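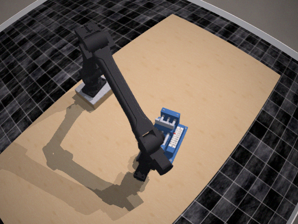

Purkcombe, 26 February 2021. Table tennis league opens to schools in March. 73 pupils signed up so far, places for 1000.

Givum is paying for bats and balls. Kimie Mizuno runs the draw, entries to her please.
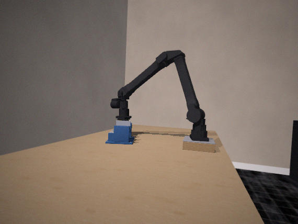
Coaching starts a week before the first round. Junpei Morikawa takes beginners, Batel hall, bring indoor shoes. Serving drills first, with the elbow bent up high like the black arm over the blue stepped block, then footwork if theres time.
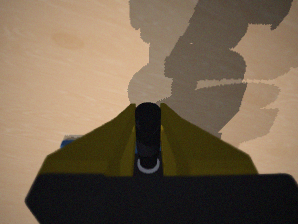 Contact

Margarida Falcão, league office. Fixtures to folow.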